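Support Center > Fitness Equipment > Rowing Machines > Resolved Tickets

Ticket 700-63: Fleltance rower, resistance drops during use
Status: Closed
Opened: 24 January 2024

Reported issue
The customer states that resistance on the Fleltance rower fades after 19 minutes of steady rowing. The console continues to count strokes. The unit has logged over 179 hours and was last serviced in July.

Steps taken
1. Console reset. No change.
2. Strap and return cord inspected by the customer. No fraying reported.
3. Magnet bracket checked with the side cover removed. One of two bolts was found loose.
4. Bolt tightened and resistance recalibrated from the service menu.

Resolution
The customer rowed two full sessions and reported even resistance in both. No parts were shipped. The Fisitia warranty remains in force.

Customers removing the side cover should keep screws in a divided tray until the cover is refitted. 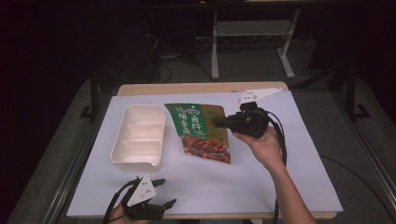

Fig. 1. Tray with three shallow compartments, left.

If the fault returns, please reply to this ticket within 30 days.

Related tickets
Dravavetti bike: pedal noise under load
Fleltance rower: seat rollers sticking
Fisitia console: blank screen at startup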